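Otis Ambrose has planned rail and ferry trips for other people for nine years. We talked in September about how he sets up a two-week coastal itinerary, using his Ulholm to Lindgren route.

He begins with the ferry timetable. "The train runs every hour. The boat runs four times a day, so the boat decides," he said. Hotels are booked last, once the crossings are confirmed. 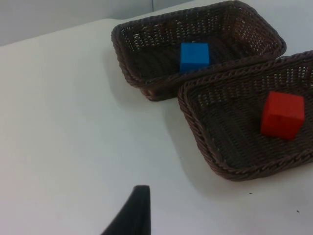 Woven baskets on a white tabletop

The full route covers 164 miles, and Ambrose splits it at Fomodska. The connection there is 33 minutes on paper. He treats anything under 20 as a missed connection and books the next departure.

"People look at the map and want to do it in one day. You can, but you arrive after the kitchens close."

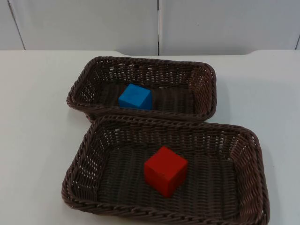 Tickets and luggage

Ambrose buys point-to-point fares. He priced the Bunavex pass for the same route and found it cost more unless the traveler added a side trip inland. Seat reservations are separate -- he makes them as soon as the booking window opens. 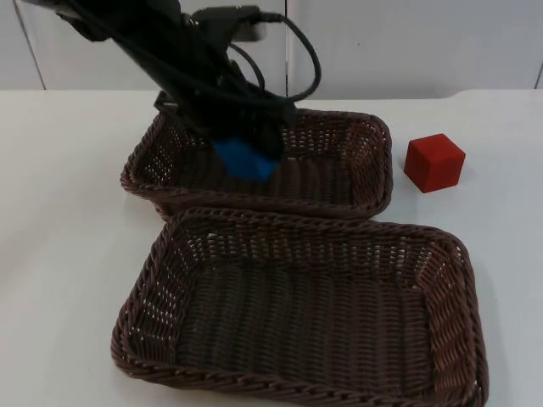

He limits clients to one bag each, small enough to lift onto an overhead rack. The platform at Fomodska has stairs at the north end and a ramp at the south end, and he writes the correct rail car number on each printed schedule.

"I still print everything," he said. "Phone coverage drops out past the second tunnel."

His next route runs north from Lindgren -- bus only, with two overnight stops.

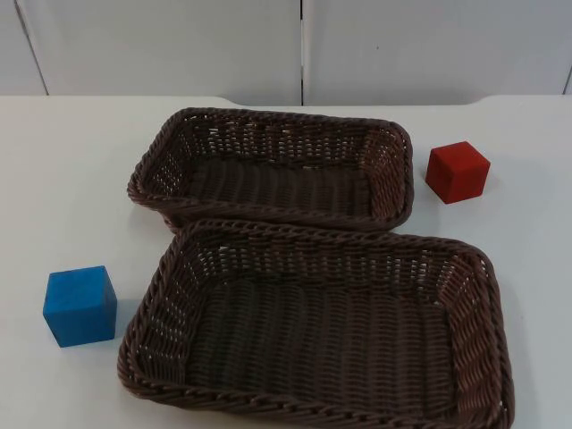 Two brown baskets with a red cube and a blue cube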